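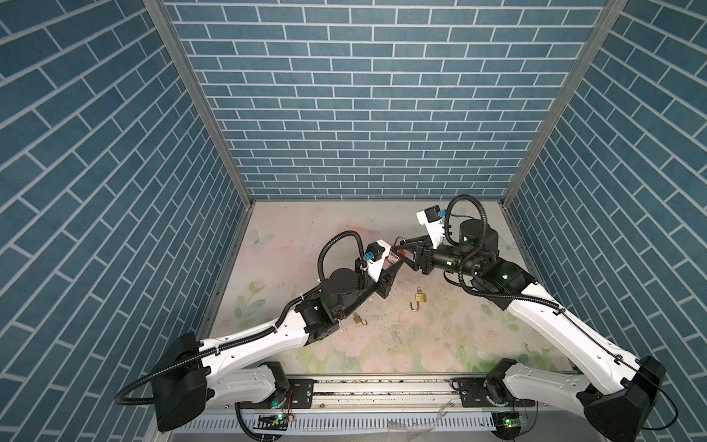
Home | Tours | About us | Getting here | Contact

About Horkeo

Most tour companies will tell you they sell an unforgettable experience. We've read those brochures too, and we doubt it. A week of walking and slow trains is a week of walking and slow trains. Some of it will be lovely and some of it will be a platform in the rain.

Horkeo is run by Henrik Voß and Rhun Parry out of a second-floor office in Flundville. Henrik plans the routes. Rhun answers the phone and argues with Henrik about the routes. We offer 2 tours, the Fetine valley loop and the Bajwa coast walk, and we take 6 guests on each. People keep telling us to add a third. So far every third tour we've tried has been mostly bus.

The Fetine loop is 112 kilometers, with the train covering 78 of them. You walk the rest. We don't call it an "active adventure" – it's a path, and parts of it go past a gravel works.

We're wary of the word "sustainable" as well. Trains are better than planes, fine, but many of our guests fly in before they board one, and we aren't going to hand out a certificate with a leaf on it. If you can get to Flundville by rail, we'll take the cost of the first night's dinner off your bill.

What you get: a room each night, breakfast, your bag moved ahead of you, and a printed map. What you don't get is a welcome drink or an app. We close in August, when the coast is full and the room prices are silly.

Call before 4 p.m. if you want Rhun. After that it's Henrik, who will try to talk you into the longer route.

Print this page | E-mail this page

Comments

Marlow_K: Did the Bajwa walk in spring. The gravel works is on the other one, right? Didn't see it.

Rhun (Horkeo): Right, that's Fetine. Bajwa has the cement silo.

teapot61: Is the single room extra still charged? The page doesn't say.

Rhun (Horkeo): No extra. I'll get Henrik to add it.

D. in the hills: Nice dinner, hard beds. Would go again, probably.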